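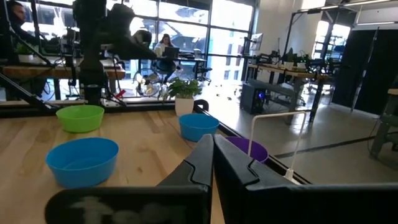
I have wanted to see the inside of the Kirken place ever since they took over the second floor of the old furniture building, and in August 2023 they finally opened the doors to regular people for a Friday. I signed up within minutes of the email going out. I pictured something like a car factory, with yellow cages and sparks and a guy in a hard hat telling us to stay behind the line. What I got was an office. Tall windows, desk chairs, potted plants all over the place, a woman working away on her laptop by the glass, and then, on a nice honey-colored wooden table, plastic bowls in blue and green and purple with robot arms over them. I own bowls like that. I eat cereal out of bowls like that.

So a little background for those who don't follow this blog for robot reasons (most of you are here for the sourdough, I know). Kirken is a small company that teaches robot arms to do everyday table chores. They don't build the arms. They work on the part where the arm figures out what to do, and the way they get there is by having the arms do the same boring job over and over while everything gets recorded. Our guide told us they had recorded 2,344 runs of the bowl job before we showed up. I wrote that number on my hand because I forgot my notebook, and it stayed there through two showers.

There were 22 of us in my group, the late morning one. I had parked over on Hutchins Street, which was a mistake, by the way. The meters there only go up to two hours and they mean it. If you go to the next one, use the lot behind the bakery. It's a longer walk but you can stay all day, and you pass the bakery twice.

They started us off with a talk in the kitchen area, which I'll be kind about. It had slides. It had a lot of arrows on the slides. The coffee was good, though, and there was a plate of those almond cookies with the jam in the middle, and I stood strategically close to it. The main thing I took away from the talk is that the folks at Kirken don't think of a robot as something you write instructions for, line by line. They show it. Someone drives the arms by hand through the whole chore, and the software, which they call Kondano, chews on all those recordings and comes up with its own way of doing it. Then they let it try, and it messes up, and they record some more.

I asked whether Kondano stood for something and was told it was the only name on the whiteboard that no one hated. Fair enough! I named my cat pretty much the same way.

Then we got to go out on the floor in small bunches and watch. I was in the second bunch and I got a good spot near one corner of the table.

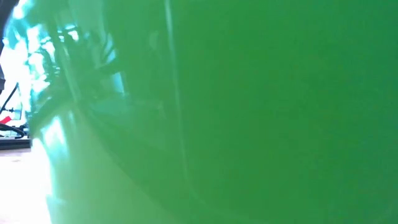 Why does a robot need to practice with something as dull as a bowl?

Because a bowl is harder than it looks. The rim is thin, the sides slope away from you, and if you pinch it a little off center it swings around and lands upside down or skids across the table. Get that right with one bowl and you've learned a lot that carries over to cups and pans and whatever else is in the sink.

That was more or less how the guide put it, and I've been staring at my own dishes differently all week. I tried picking up a bowl with just my thumb and one finger, wearing oven mitts, to see what it was like. I do not recommend doing this with the good bowls. I'll leave it there.

What surprised me most was how quiet it all was. I was braced for noise and it was more of a soft whirring, like a printer thinking. And slow! I don't know why I expected speed. All the robot videos I've seen online must be sped up, or else they only show you the good ones. Watching the real thing is a bit like watching a very careful toddler. The arm comes in, stops, thinks, moves over a hair, stops again. You find yourself leaning. A dad next to me was holding his breath through the whole first grab and then laughed at himself out loud.

They had us guess whether each grab would work, hands up for yes. I was too optimistic on the first few and then I got cynical and was wrong the other way. One of the bowls went off on a little spin and the whole group went "ohhh" like we were at a ball game. The staff seemed pretty used to it. They said a miss is worth keeping too, and that they go back and look through those with more care than the clean ones.

I asked what a good score was. They run it in sets of 100 tries and write down how many go all the way through without a person stepping in. I was hoping for a number and got a long, friendly answer about how it depends on the lighting and where the bowls start out. I think that's a polite way of saying it goes up and down. One thing I did get out of them is that sunny afternoons are harder than cloudy ones, what with the glare coming off the shiny plastic. They've talked about blinds. They like the view.

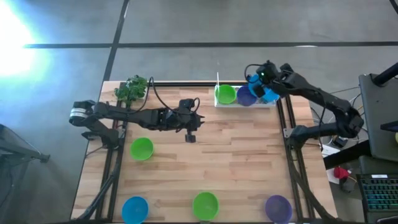 Two arms, six bowls, one white tray. The arm on the right has the blue one.

The two arms is something I want to talk about for a second, as I hadn't thought about it before at all. I figured two arms meant twice as fast. According to the guide it's more that each one has its own side it can reach comfortably, and the hard part is the stretch in the middle where they could bump into each other. So a lot of the time one of them just waits its turn, hanging there, while the other one is busy. It looked downright polite. My sister and I never managed that in a shared kitchen.

I also spent a while admiring the frame the table sits in, which is black metal with the arms clamped right onto it. Our guide said the frame and clamps came as a kit from an outfit named Lelis and took 34 bolts, and that they ended up with one spare and have decided not to worry about it. I liked that a lot. I've put together enough bookshelves to feel close to these people.

There was a chance at the end to drive the arms yourself, and of course I got in line. You hold a pair of handles and the arms copy you. I did terribly. I want to say the handles were stiff, but a kid of maybe ten went right before me and put one bowl after another where it was supposed to go like she'd been doing it all her life. I got one. I got it most of the way and then set it down on its side and it rolled, and somebody clapped anyway, which was nice of them.

A few practical things in case you want to go:

It's free, but you have to sign up ahead, and the morning slots go first.

The elevator is slow and small. Take the stairs if you can, they're around to the left of the front door.

Photos are fine. They just ask you not to lean over the table, and please don't touch the bowls, tempting as it is.

Wear shoes you can stand in. It's a concrete floor and my feet let me know about it by the time we were done.

Bring a sweater too. They keep it cold in there.

They are doing another one in September, and the plan is to have the arms sorting silverware by then, or trying to. The guide made a face when she said "forks," so I take it forks are a whole thing. I'm going back for that, and I'm bringing my sister if she's still talking to me after she reads this.

Oh, and several of you asked about the rye starter. It's alive. Post coming when I've got a loaf I'm not embarrassed by.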